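Marwa Saber on baskets, slots and the trouble with deep shelves

Delholm keeps its small household stock in plastic baskets. There are 1000 of them across the two floors at Derkholm, according to Marwa Saber, who has run the storeroom there for 13 years and wrote the labelling scheme now used at the Zamgate site as well. She spoke to Nii Frimpong in April 2019 about why the store moved away from closed boxes, and what went wrong on the way.

The old system used lidded boxes, stacked. Saber has few kind words for it. "A lid is a flat surface, so people put things on it," she said. "Then you want something from the box and you have to find a home for whatever is on top. Multiply that by every pick in a shift."

Her first change was to take the lids off. That helped with access but left the second fault, which was that staff could not tell a full box from an empty one without pulling it out. Open-sided baskets were tried on one bay of shelving and stayed. "You look through the side and you know whether there is anything in it. You may not know what it is. That is the label's job."

Asked what she looks for in a basket, she began with the rim. It takes the load when the basket is lifted, and in her view it should be thick enough to grip with gloves on. "The walls can flex a bit. The rim should not. If I can twist the rim by hand when the basket is empty, I send the sample back."

Slots come next. Saber prefers them tall and narrow with rounded ends. A square-cut corner is where a split starts, she said, and it also catches on netting and loose thread. Width is a compromise: wide slots give a better view and let dust fall through, but they let pegs, hooks and small fittings through too. Anything that can pass a slot is bagged first.

She also wants a solid band across the wall, part of the way down. Long slots running the full height make a weak side, and the slats bow outwards under a heavy load. With a band dividing them into an upper and a lower row, each slat is shorter and stiffer. "It costs you a strip of visibility. I will take that." 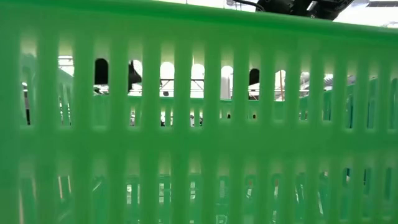
Green slatted baskets, one behind the other. The solid band divides the upper slots from the lower ones.

The depth of the shelves has been harder to solve. The bays at Derkholm were built for the old boxes and take two baskets front to back. The rear one is therefore seen through the front one, or over it, and Saber accepts that this undoes part of the benefit. "Through one wall you can see well enough. Through two walls and then another two, you are guessing. It all goes the same colour."

Her rule is that the rear basket holds the same item as the front one, as reserve. When the front is empty, the rear is drawn forward and the empty goes behind it. The rule is simple to state and was broken often in the first year, mostly by people putting away a late delivery wherever there was room. She now has each pair checked every 3 weeks.

Colour was discussed at length before the order was placed. One proposal gave every product group its own colour. Saber argued against it on the grounds that stock changes and baskets last. "You end up with light bulbs in the blue ones, except that there are no blue ones left, so some of the light bulbs are in yellow. After that the colour tells you nothing, or it tells you something wrong."

Labels are tied to the rim with cord. Adhesive ones were tried at Gwynne, a smaller store run by the same company, and came off in washing — those that stayed on left a residue that held dirt. The tie-on card can be moved in a few seconds and is replaced when it becomes hard to read.

Washing is done in warm water with an ordinary detergent and a bottle brush for the slots. Baskets are left upside down to drain. Saber does not allow them to be nested until they are dry, having once had to prise apart a stack that had been put away wet.

Frimpong asked whether she would choose the same baskets again. She said she would, but with shallower shelving. The Zamgate bays are one basket deep, and a refit of the ground floor at Derkholm to the same pattern is planned for July.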